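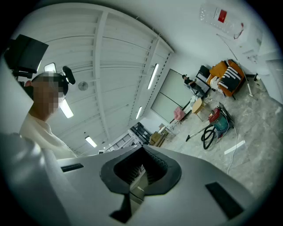

Plutance desk lamp – eight months in

I bought the Plutance in April to replace a halogen lamp that ran too hot. It has a clamp base and three brightness settings, the highest rated at 930 lumens. I mostly use the middle one.

The arm stays where I put it, but the clamp only opens to 50 mm and would not fit my old Skinovwood desk. I had to move the lamp to a shelf. The cord is short too.

The switch is on the cord – an odd choice, and I still reach for the head. There is no flicker and no hum. I would buy it again at the sale price, with a wider clamp if they made one.

Posted December 22, 2021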